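Care and Setup Tips for Home Recording and Band Gear

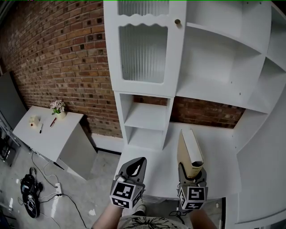 Most problems with home recordings come from the room, the cables and the power, in that order. The tips below apply to a spare bedroom or basement setup with one or two inputs and a pair of small monitors.

Humidity. Keep acoustic guitars between 45 and 55 percent relative humidity. In January a heated room can drop far below that. Put a hygrometer inside the case, not on the wall. A dry top sinks behind the bridge and the fret ends start to feel sharp along the neck. If this has already happened, raise the humidity over a week or more. Do not put a wet sponge directly against wood.

Cables. Coil with alternating over and under loops. Wrapping around the elbow twists the conductors and eventually breaks the shield near the plug. Label both ends. Test each cable by plugging it in, turning the gain up slightly and flexing the last few inches at each connector. Crackle means a bad joint. Cut back an inch and resolder.

Hum. Plug the interface, computer and amp into the same outlet strip. If hum remains, unplug one device at a time until it stops. Never remove the ground pin from a power plug. A balanced cable or an isolation transformer on the audio side is the correct repair.

Pots and switches. Scratchy volume knobs usually need contact cleaner, applied through the opening above the lugs with the power off. Turn the shaft end to end 21 times and let it dry before switching on. Household spray lubricant leaves a film and should not be used. If the noise comes back within a month, replace the pot.

Monitor placement. Set the two speakers and your head at the corners of an equal triangle, tweeters at ear height. Pull the speakers at least 8 inches off the wall. Foam pads under them reduce what the desk adds to the low end. A boomy bass note that changes when you move your chair is a room problem, and EQ will not remove it. Thick absorbers in the corners will help more than thin foam on the walls.

Drum heads. Finger-tighten all the lugs first, then go across the drum in a star pattern, a half turn each. Tap an inch in from each lug and match the pitches. Replace the batter head when the coating is worn through at the center.

Storage. Remove batteries from pedals that will sit for more than a few weeks. Keep tubes upright in their original cartons. Tape should stand on edge, away from speakers and transformers.

Comments (3)

Pallavi Sandhu
What about cases with a built-in humidifier? Mine is a Colard and the hygrometer reads 27 no matter what I do.

Muammer Akyol
Check the hygrometer with the salt test before you blame the case. Mine was off by almost 8.

titdale2000
star pattern on a 10 lug snare??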